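Search this site Enter keywords Go

Progress report to the Grandlow Fund: Drodton Community Radio, LGBT+ programming, second quarter

This report covers the second quarter of the grant. The money pays for studio time, training for new presenters and a small travel budget so that guests from outside Drodton can come in.

Programmes

We have broadcast every week of the quarter except for 2, when the transmitter on Lungu Hill was being repaired. The weekly hour now has a fixed shape: local news and events, one long interview, then music chosen by listeners. Interviews this quarter included a trans man who coaches junior swimming, the organisers of the Stitik women's rugby tournament, and a couple who have run a guest house on the coast since before civil partnerships came in. The coaching interview brought in more messages than anything we have done so far, mostly from parents.

We planned a live show from the Stitik tournament. The phone signal at the ground was too poor, so we recorded on the day and put the programme out the following week. For next year we will ask the club if we can use the line in the clubhouse.

Training

We offered 20 training places and all were taken. Most people wanted to learn editing first and presenting later, and we have changed the order of the sessions to suit. Evening sessions filled faster than the afternoon ones. Two of the new presenters have already hosted a full programme. 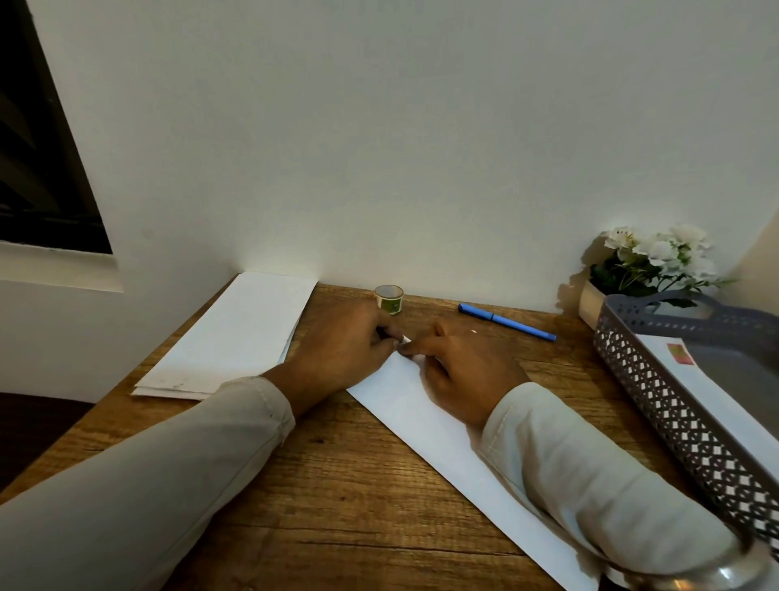
The session on broadcast rules needs more work. People found it long, and several asked for a short printed guide they could keep by the desk. A draft is ready and will be tested next quarter.

Listeners

Online listening passed 1000 plays for the first time in October. We cannot measure FM listening. The survey had 121 replies, and the main request was for repeats at a later hour – 10 pm was the most popular choice. We have asked the station for that slot and are waiting for an answer.

Spending

Studio hire and training are on budget. Travel is underspent, as two guests from further away chose to speak by phone. We would like to move the unspent travel money to transcripts, which deaf listeners have asked for, and need the Fund's agreement before doing so.

Next quarter

Later repeat, if agreed
Printed guide for presenters
First programme made entirely by under-25s
Transcripts for the long interviews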